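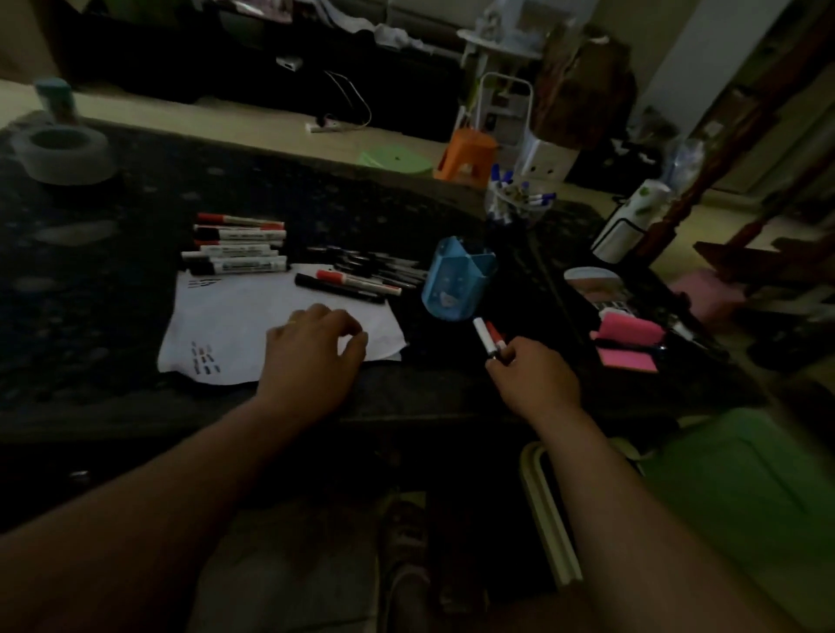 Carnlow, 5. März 2021 — Redaktion Kinderseite

Ein Roboter weiß nicht von allein, wie man einen Stift in einen Becher stellt. Er braucht Beispiele. Ein Beispiel ist eine kurze Aufnahme, in der ein Mensch die Aufgabe mit den eigenen Händen ausführt. Die rechte Hand hält den Stift mit der roten Kappe, der blaue Stiftebecher ist das Ziel.

Für eine Aufgabe werden 100 Aufnahmen gemacht. Nach der Prüfung bleiben 90 übrig. Verdeckt eine Hand den Stift zu lange, wird die Aufnahme gelöscht. Das Lernprogramm vergleicht dann Bild für Bild, wo Hand und Stift sind — und berechnet daraus die nächste Bewegung.

Die Stifte müssen jedes Mal anders liegen. Sonst lernt das Programm nur eine einzige Stelle auswendig.

Kommentare (2)
Grirklow: Zählt es auch, wenn der Stift umfällt?
stiftprofi74: Geht das auch mit links?

Zuletzt erschienen
Was ist ein Sensor?
Wie ein Greifarm zählt
Februar-Rätsel: Die Lösung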